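About Zaltar

We are a small robot workshop in Braleldale. Been here since April, 2676 sq ft over the old print shop, one freight elevator, bad parking. We build and tune arms for kitchens, canteens and anybody else who has to move cups and dishes all day long.

What we do

Mostly tabletop work. Picking things up, putting them down again in the right spot. Sounds easy. Mugs are the worst of it – handles point every which way, rims are shiny, people stack them badly. Our main system is called Turka and it does mugs, bowls and small pans. The other one, Yeo, is for drawers and cabinets and is still young, so go easy on it if you get to try it.

We sell the arm, we set it up, we come back when it sulks. We also rent by the week, ask for the price list.

Open day

We hold a few of these a year. Doors open, coffee on, arms running. The last one was 13 Nov 2020 and because of the rules we split everybody into groups of 16, masks on, one group upstairs at a time. A bit stop and start but it worked OK and we'll probaly keep the small groups, people asked way more questions that way.

Most of the day went to Turka and the blue-handled mug. Dark rim, plain wood table, nothing fancy. Visitors got to follow the wrist camera while Delia Ene talked them through an approach from overhead.

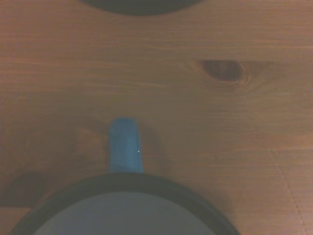 Delia runs our demos and most of our training too. She came to us from hotel kitchens, so she knows what a rush looks like and has no patience for a robot that needs a tidy table. Her rule for the open day was simple – no slides. If you want to know how it grips, go stand by the bench and watch.

Questions we got a lot:

Does it need special mugs? No. Bring yours.

Can it see glass? Sometimes. Working on it.

How long to teach it a new cup? An afternoon if the cup is nice, longer if it isn't.

Is it loud? Less than a dishwasher.

What does it cost? Depends on the arm and the table, call us, we don't do prices over email.

We also did a low pass in the afternoon, camera down near the rim so folks could compare it with the overhead view. Handle reads very diferently from there. Two people from a school canteen stayed for the whole thing and then stayed for the next group as well.

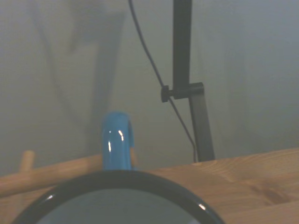 Low view over the mug rim, blue handle just behind it, gray wall at the back.

Who comes

Cafe owners, teachers, students, a few retired engineers who stay till we turn the lights off. Kids are fine with an adult. Around 245 people have been up the stairs since we opened, plus a dog.

Schools – we take classes on weekday mornings, free, bring your own lunches. Please book ahead and tell us ages so Delia can pick the right bench.

Next one

Date not fixed yet. Get on the list at the front desk or send a note through the contact page. Deposit for a private group demo is $3000, comes off the bill if you order an arm.

Street door sticks. Push hard, then second floor, left.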